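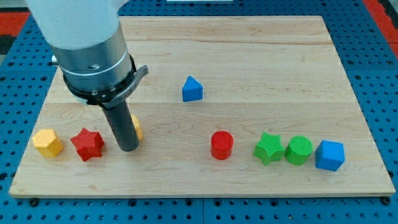 *Coloured blocks with textured surfaces, among them a yellow hexagonal one and a red star.*

**Toy lending service to open second branch in Collbridge**

Hikik, the toy lending service based in Brutness, will open a branch in Collbridge in November. It will take over the ground floor of the former shoe shop on Tanner Street, next to the bus station.

Families in Collbridge have been able to use the Brutness branch since it opened, but the journey takes two buses each way and many parents have said that it is too far to carry a large toy home with a pushchair. The new branch will hold its own stock. Items can also be ordered from Brutness and collected in Collbridge.

The branch will lend toys, puzzles, board games and outdoor play equipment for children from birth to the end of primary school. Members choose what they want from the shelves or from the online catalogue, take it home and bring it back at the end of the loan. A household can have up to eight items on loan at a time. Ride-on toys and play tents count as one item each, and so does a full box of building bricks or railway track.

Wiebke Reinholz, manager of Hikik, said: "Parents in Collbridge have been asking us for this for a long time. Children grow out of things quickly, and a lot of good toys end up in a loft when they could be in use. We want people to be able to try something, keep it for as long as their child is interested and then swap it. If a child turns out not to like a toy, you bring it back and take another one. We have been looking for the right premises in Collbridge for a while. Tanner Street has level access, a proper store room and a window we can put things in."

Every item is checked and cleaned when it comes back. Plastic and sealed wooden toys are washed or wiped down, fabric items go through the laundry and battery compartments are opened and inspected. Games and puzzles are counted back in. Members are not charged for ordinary wear or for the odd lost piece, but they are asked to say so when they return the item so that the label can be changed. Anything that is no longer safe to lend is taken out of stock.

There will be a separate section for children with additional needs, chosen with advice from local families and nursery staff. It will include sorting and matching sets, toys with raised or patterned surfaces, easy-grip puzzles and switch-operated toys. Loans from this section can be extended for as long as the child is using the item. Families do not need a letter or a referral to borrow from it.

Nurseries, childminders and playgroups can join as group members. Group membership allows larger loans and includes the themed boxes already offered in Brutness, such as Shops and Markets, Water and Sand, and Shapes and Colours. Childminders who look after only one family's children should join as a household.

The front of the building will be used as a play area, where children can try toys before borrowing them. Adults must stay with their children at all times. There is space for pushchairs inside the door, a baby changing room at the back and a kettle that anyone may use. Hot drinks need to stay at the counter end of the room.

The fitting out of the shop is being paid for by a grant from the Seyoum Fund, which supports services for young families in the district. The grant also covers the first purchase of stock and the wages of two part-time staff. Running costs after that will be met from membership fees, as they are in Brutness.

Existing members do not need to join again. Their cards will work at both branches, and toys borrowed at one can be returned at the other - except for outdoor equipment, which must go back to the branch it came from.

Hikik is also accepting donations of toys and games in good condition. These should be clean, complete and carry a safety mark where one is required. Soft toys, car seats and cot mattresses cannot be accepted. Donations can be handed in at the Brutness branch during opening hours. Please do not leave bags outside the Tanner Street building while work is going on.

**Notes for editors**

Hikik lends toys and games to families and childcare groups in Brutness and the surrounding villages.

Opening hours and membership fees for Collbridge will be published before the branch opens.

Wiebke Reinholz is available for interview. Visits to the Tanner Street premises can be arranged through the Brutness branch.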